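Notes Following the October Hillclimb at Fostcombe

The season closed at Fostcombe in October, and I set down these notes for the benefit of members who intend to enter a street-class car next year. I drove the Riltance hatchback in all 7 of my scheduled runs. Pylyp Maksymiv, who shared the entry, completed his allocation before lunch and served as a marshal at the second hairpin in the afternoon.

The course was unchanged from the spring meeting. The organizers did, however, move the start line back 10 yards in order to give the timing crew more space. Entrants who rely on notes from earlier events should revise them accordingly – the first braking point now arrives at a noticeably higher speed.

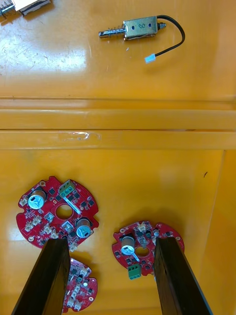
Preparation of the car occupied most of September. The front brake pads were replaced, the fluid was changed, and cold tire pressures were set at 34 psi for the first run. Attention then passed to the electrical items, which had caused a missed start at Zinchenko earlier in the year. Petro Pasichnyk advised me to number small parts on the bench before any of them went near the car, and a solenoid with a blue "8" written by hand on its metal frame shows the method well enough. I have since adopted the same practice for relays and connectors, with a written list kept in the glove box.

Scrutineering was conducted in good order. Two cars were asked to secure their batteries more firmly, and both were passed on second inspection. Entrants are reminded that loose floor mats must be removed before the car is presented.

The entry fee for the spring meeting at Bolimell will be $200, payable in advance. Shared entries remain permitted, provided that both drivers sign the form. I expect to run there on the same tires and will report separately on their wear.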